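How to find out why a simulated gripper sinks into the counter or the sink

When I started with kitchen tasks in the Nelska simulator, my robot failed in a strange way. The hand went down to pick a cup and the fingers passed into the wall of the sink. After this the solver pushed them out with great force, the arm jumped, and the safety stop ended the run. In the log there was only one line, "contact limit exceeded". It took me most of April to understand it, so I write the steps for other people with the same fault.

What you need: the Nelska viewer, the scene file of your kitchen, and the contact log switched on. I use the Bendari hand model, but the steps are the same for other hands.

Step 1. Repeat the fault slowly

Set the playback speed to 5 percent and run the same episode with the same seed. Write down the time step of the first contact warning. Do not change any other setting yet. If you change the friction and the speed together, you will not know which one helped.

Step 2. Stop before the contact and look at the shapes

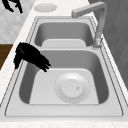

The collision shape of a sink is very often not the same as the shape you see. Many kitchen assets come with one simple box for the whole sink, or with a hull that closes the opening. Turn on the collision view and check each basin separately. Here the hand is over a corner of the larger basin, and the basins have rounded corners, so this is a good place to compare. If the collision walls meet in a sharp corner, a finger can touch "nothing" in the viewer and still make a large force. Check also the divider and the faucet.

Step 3. Rebuild the sink from simple parts

Delete the single hull. Make four walls and one floor for each basin, then a separate part for the rim. The Fadau converter can do this automatically, but it filled the drain in my file with a very thin triangle, and I had to remove it by hand.

Step 4. Check the time step and the force limit

My contact force had peaks of 3,000 newtons, and no real hand of this size can give this. I made the time step half as long and lowered the joint force limit to 70 percent. The peaks went away in the next run.

Step 5. Test again

Run 90 episodes with different seeds and read the contact log after each one. If the warning comes back always at the same object, return to step 2 for this object. If it comes at random places, look at the controller gains first.

Please do not make the safety stop less sensitive to get a clean log. I did this on the Grewal arm model, and the same bad motion stayed in the policy for weeks.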